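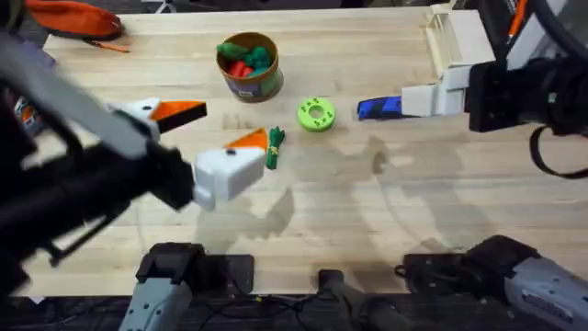
Category: Talks & Notes > Timber

Movement in solid wood worktops: speaker notes

Tanner Melnyk, Brerkberg joinery evening, May

42 shares | 6 comments

Opening. Say who the talk is for: people who fit, sell or look after solid tops. Veneered board behaves differently and is left out. Questions at the end, except on terms, which can be asked as we go.

Slide 1. Water in wood
Wood takes up and gives off water vapour until it is in balance with the air around it. The figure we use is moisture content: the weight of water divided by the oven-dry weight of the wood. Below fibre saturation, any change in moisture content changes the size of the piece. Above it, the extra water sits in the cell cavities and the size stays the same. Almost every complaint we get is about the lower range.

Slide 2. Direction
Three directions, three rates. Along the grain, movement is small enough to ignore in normal joinery. Across the grain it depends on how the board was sawn. Tangential movement (following the rings) is greater than radial movement (across the rings), and in many species it is close to double. Draw the end grain on the flip chart. Show a flat-sawn board cupping, then a quarter-sawn board of the same width staying near flat. Leave the drawing up for slide 4.

Slide 3. The Prorero readings
We logged moisture content in tops stored and fitted at 2 sites, Prorero and Lemieux. 1,479 readings in total, taken with a pin meter at a fixed depth and corrected for species and temperature. 215 were thrown out, mostly for poor pin contact or a missing temperature. Do not read the table aloud. The point to make is that the heated building went lowest in late winter, when the outside air was cold and held little water. People expect summer to be the dry season indoors. In a heated room it usually is the other way round.

Mention the limit of the method. A pin meter gives the wettest layer it touches. If the surface is damp and the core is dry, uninsulated pins will read the surface. 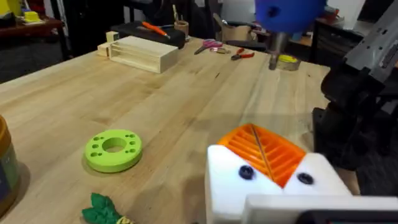
Slide 4. Laminated strip construction
Gluing a top up from narrow strips does not remove movement. The total across the width is still set by the species, the ring angle and the change in moisture content. What the strips do is share out the distortion, so that no single wide board can cup on its own. Maple is a common choice for this. With a pale maple butcher-block top of this kind, the long strips tell you the direction of movement at once: allow for it square to the strips and treat the length as fixed. Ring angle cannot be judged from the face alone, so look at the end of each strip before quoting a movement figure.

Slide 5. Fixing
The top must be held down and still be free to move sideways. Slotted brackets, buttons in a groove, or oversized holes with washers all do this. Slots run across the grain. Fix tight along one line, normally the front edge, and let the rest travel towards the back. Leave a gap at the wall and cover it with an upstand fixed to the wall. The upstand must not be glued to both.

Common faults, from the Skakach job file:
- slots cut the right size but turned the wrong way
- screws run up hard in every slot
- sealant used as a filler in the wall gap, then set hard
- a cross batten glued over its full length

Spend time on the last one. A batten glued across the grain holds its own length while the top tries to shrink, and the top splits at a glue line or near the end of the batten.

Slide 6. Finish
Oil slows the exchange of water vapour. It does not stop it. The same goes for varnish, though varnish slows it more. Both faces need the same treatment, including the underside and the sink cut-out. If one face is sealed and the other is bare, the two change at different rates and the top bows.

Slide 7. Storage on site
Flat, on level bearers, with the wrapping on until the room is heated and the plaster is dry. Check the moisture content on arrival and again before fitting. Write both down.

Allow 30 minutes for slides 1 to 7. If short of time, drop slide 6 and refer to the handout. The meter and the sample offcuts go round during questions. Collect the meter before people leave.

Filed under: worktops, moisture, fitting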